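About Us

Hi, and thanks for clicking on the page that hardly anyone clicks on! I'm the one who writes the words around here, answers the phone before noon, and signs for the boxes when they come in. Vinia is a small shop that looks after hard drives. We test them, wipe them, sort them, put the good ones back to work and send the bad ones off to be taken apart for metal. If you've got a closet full of old drives and a bad feeling about what's on them, you're our kind of person.

I started Vinia 17 years ago at one end of a rented workshop on Adell Street, with a door on sawhorses for a bench and a space heater that tripped the breaker whenever the kettle was on. I had been fixing computers for neighbors and small offices, and people kept handing me drives. "Can you get rid of this for me?" Well, sure, but where does it go? I had a milk crate of them under the bench, then two, and one winter I sat down and taught myself how to wipe and test them properly, mostly because I couldn't stand to look at the crates anymore.

A dentist's office was my first real customer. They had swapped out their whole front desk and wanted something on paper that said the old drives were clean. I typed up a sheet with the serial numbers on it, they were delighted, and I remember thinking, huh, people will pay for the sheet! The sheet is still a big part of what we do. It's longer now and it has our logo on it, but it's the same idea: every drive you hand us gets a line, and the line says what happened to it.

What we do all day

Most mornings begin with unpacking. Drives come to us in all sorts of ways, some in proper foam trays and some (I'm sorry to say) tossed into a grocery bag with a phone charger and half a roll of mints. We write down what's in the box, compare it with what you told us was in the box, and call you if the two don't match. Then each drive gets a sticker with a job number and goes on the shelf to wait its turn.

A lot of what we see is the full-size 3.5-inch kind, the heavy ones out of desktops, office storage boxes and server racks. The rack ones usually come in some sort of carrier, and I have grown weirdly fond of carriers. There are plastic ones and metal ones, ones with a latch, ones with four tiny screws of which three are always missing. We keep a wall of bins for spare carriers and screws, and if you need an odd one for an older machine, please ask. I'd love for somebody to use them.

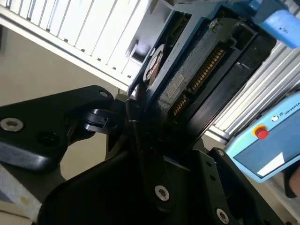

A 3.5-inch drive with its blue rim, gold connector pins to the front.

Those pins get a good look from us before anything is plugged in. A bent pin or a bit of grit can ruin your afternoon, and if you shove a drive like that into a good slot you can spoil the slot as well. So every drive gets turned over under the lamp, connector first, and then the label, and then the underside. It takes maybe half a minute. I've had new people on the bench ask whether we really need to do it with every single one, and yes, we do, and after their first mangled connector they stop asking.

After that comes the test. We run the drive, read back its own records of how it has been getting along, and then read the whole surface from one end to the other. On the big ones that takes ages, so the long reads go overnight and I come in at seven to a rack full of results and a cup of coffee. It's my favorite part of the day. The shop is quiet apart from the fans, and you can tell pretty quickly from the screen whether it's going to be a good batch or a sad one.

Drives that pass get wiped, checked again and graded. We have three grades and I'll spell them out, because other places use letters and stars and I can never work out what they mean. "Good" means it passed everything and hasn't had a hard life. "Fine" means it passed everything but it's been around the block, so use it for a second copy of something. "Parts" means no. We don't sell Parts drives as working, ever, and if you see one of ours listed that way somewhere, please let me know, I will be very cross.

Our place

We outgrew Adell Street after a few years (the milk crates won) and moved into the old Turunen building, down by the rail crossing. It was a bakery supply warehouse before us, so the floors are level, the loading door is huge, and on a damp day I'd swear you can still smell vanilla. We have the ground floor. The receiving table is right inside the big door, the test racks are along the cool wall at the back, and the wiping station has its own room with its own lock.

The lock matters to people, so let me say a little more about it. Anything that hasn't been wiped stays behind that door at the end of the day. It doesn't go home with anybody, it doesn't sit on the receiving table over the weekend, and it doesn't get left in the van. If you'd like to come and watch your own drives being done, you're welcome to! Bring a sweater, and bring a book if they're big ones. There's a stool and I'll make you tea.

Handling, or why I go on about foam

I promised myself I'd keep this short. A hard drive has moving parts in it, spinning very fast and very close together, and the thing that hurts them most on the way to us is being knocked around. So please:

Wrap each drive by itself. Two drives touching in a box will bang on each other all the way here.
Use the silvery anti-static bags if you have them. If you don't, call us and we'll mail you some for nothing.
Put padding on all six sides, and give the box a gentle shake before you tape it. If you hear anything move, add more.
Leave the drives in their carriers if they came that way. We'll take them out and send the carriers back if you want them.
Please don't take a hammer to them first. I know it's tempting. It makes a mess, it doesn't do what you think it does, and then I can't read the serial number for your sheet.

Boxes of 10 are a nice size to send. Boxes of 20 are okay if you're strong. Boxes of 30 have a way of coming through their own bottoms, usually on our front step.

Daturel

Regulars will have heard me mutter about Daturel, so I guess it belongs on this page. It's our own tracking program. It started as a spreadsheet, got out of hand, and is now the thing that prints your sheet and lets you log in and see where your drives are. It isn't pretty. The colors were my choice and I've been told about them. But you can type in a job number and find out that your drive is on the shelf, on the test rack, wiped, graded or gone for scrap, and at what time of day it got there, and customers tell me that's the bit they like most about working with us. If you've forgotten your login, just call, it's quicker than the reset button.

What we don't do

We don't do data recovery. I get asked every week and I hate saying no, because the person asking has usually lost photos of somebody. Recovery is a different trade with different tools, and a bad attempt can make things worse. If that's why you're here, switch the drive off, don't keep trying it, and call us anyway. I'll give you the names of people I'd trust with my own.

We also don't buy phones, printers or monitors. There was a month when we took printers. Never again!

Come and say hello

We're open from eight until four, with the big door up if the weather's nice. Small lots can be dropped off at the counter without an appointment. For anything that needs a hand truck, call first so I can move the van. In January we close for a week to clean the racks, recalibrate everything and vacuum places that haven't been vacuumed since the January before, and the phone goes to a machine. Leave a message with your job number if you have one, and I'll call you back the morning we reopen.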